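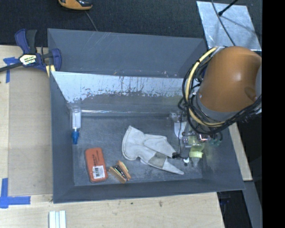

The Skeltelard method assigned every object a cost of failure before the first grasp. On Wednesday, March 6, 2019, run 14 began at Cidar, and the ranking put the work glove last. Cloth folded; cloth gave no stable estimate. The baby bottle ranked first.

The operator at Trosinholm read the log twice. After 2,000 simulated picks the planner had never chosen the glove. In run 14 it chose the glove 20 times.

She checked the weights. They were unchanged. She entered "cause unknown" and queued run 15 with the same seed.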